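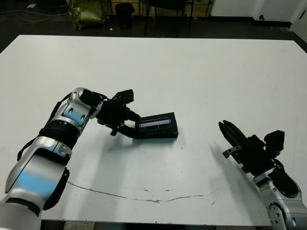
Asunto: Re: [teatro-repertorio] Propuesta de alternancia para la temporada de Bendden
De: Kátia Camargo
Para: lista teatro-repertorio

Hola a todos:

Contesto debajo de lo de Uwe, que he recortado un poco.

Uwe Hagedorn escribió:
> Creo que ha llegado el momento de pasar a la alternancia
> completa. Una sola compañía, las mismas caras toda la
> temporada, y el espectador que viene a Bendden un fin de
> semana ve 2 obras en lugar de una. En Skarnwood lo hicieron
> y vendieron casi 2000 abonos el primer año. Con el taller de
> Veres cerca, el cambio de decorado no debería ser problema.

Me gustaría compartir el entusiasmo, pero hay varias cosas que no veo.

La cifra de Skarnwood, para empezar. ¿Abonos o entradas sueltas metidas en un abono? Le pregunté a Mieke Bosman, que estuvo allí en producción, y lo que ella recuerda son 1350 abonos; el resto eran paquetes de hotel con una función incluida. Puede que le falle la memoria, pero antes de llevar el número a una reunión querría verlo en un papel. Skarnwood tiene además estación de tren y Bendden un autobús que deja de pasar antes de que acabe el segundo acto.

Luego está el decorado. "No debería ser problema" lo he oído ya demasiadas veces. Quien haya desmontado en Bendden sabe que el muelle de carga da a una cuesta y que el montacargas no admite nada más alto que una puerta. Jannik Thiele calculó el cambio para «Notgate» cuando la hicimos en marzo, y le salía una noche entera con el equipo completo, sin contar el reenfoque de luces. ¿Quién paga esa noche, y cuántas veces por semana?

Lo del reparto me preocupa más. Se habla de las mismas caras como si fuera una ventaja para todo el mundo. Para el público quizá. Un actor que ensaya la segunda por la mañana y hace la primera por la noche acaba dando las dos a medio gas, y si se pone enfermo se caen dos títulos. Dalal Nasrallah propuso en su día tener suplentes contratados; se le dijo que no había dinero. ¿Ahora lo hay?

Tampoco entiendo qué obras serían. Uwe no nombra ninguna. Elegir dos textos que compartan reparto sin que uno de ellos esté de relleno es bastante más difícil que cuadrar un calendario, y me temo que acabaremos programando lo que encaje en la hoja de cálculo.

No digo que no se pueda hacer. Digo que con lo que hay en el mensaje yo no votaría a favor. Si alguien tiene el desglose de Skarnwood, o el presupuesto de Veres por escrito y con transporte, que lo mande a la lista y lo miro con gusto.

Uwe, una pregunta aparte: ¿la sala pequeña entra en esto o sigue como está? Tengo a una compañía esperando respuesta.

Un saludo,
Kátia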